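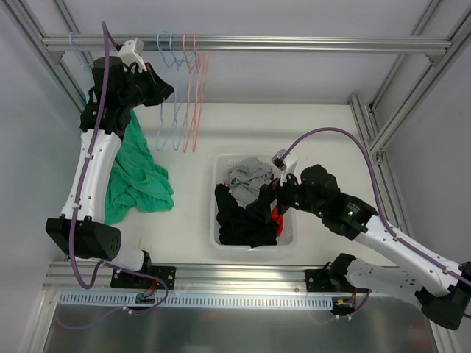 I have come to think that most of us fold too much and hang too little. I say this as someone who grew up folding. My mother folded dish towels in thirds and bath towels in thirds again, and I carried the habit into every apartment I ever rented. I gave it up in August, when I moved to a place on Esmont Street with one closet and no dresser.

The closet has 57 inches of rail. Before the move I would have called that nothing. I measured it anyway, bought a pack of slim hangers, and put up everything that had a collar, a sleeve or a waistband. It fit. The bags I had set aside for storage went to the thrift store on Zupan Avenue, and I have missed one sweater out of all of it.

My case for the rail is simple. A folded shirt has to be flattened, turned and stacked, and the one you want is always under four others. A hung shirt takes one motion going in and one coming out. People who like drawers tell me the stacks look neat. They look neat on Sunday night. By the middle of the week somebody has pulled a shirt from the bottom and the pile is back to where it started.
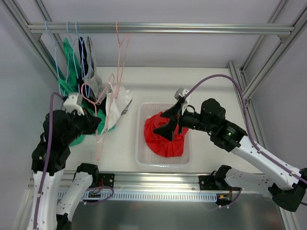
Going straight from basket to rail is the part I feel strongest about. Clean clothes should not have a third place to stay. In most homes the third place is a bed or a chair, and things sit there until they need ironing. It helps to have the hangers up before you begin, the way the pink one is up there with nothing on it, next to clothes that already have their spot. The green cloth and the crumpled white garment lying below are the sort of thing I would pick up next, before getting back to the basket. Whatever is lying flat is collecting creases.

My neighbor Polyxeni Galanis disagrees with nearly all of this. She says hangers ruin knits, and she is right about knits. Heavy wool stretches at the shoulders, and I fold mine and keep it on the shelf. She also says a full rail is as bad as a full drawer. I can't argue with that either. If you have to push with your forearm to get a coat in, you own too many coats – that is a separate problem, and a rail won't solve it.

Where we part ways is children's clothes. She folds every small T-shirt. I would hang them low, where a child can reach, and let the socks and underwear go in a bin unfolded. It takes me 14 minutes to put away a load this way. It used to take most of a television show, and I was usually still holding a fitted sheet when it ended.

Fitted sheets I still fold, badly.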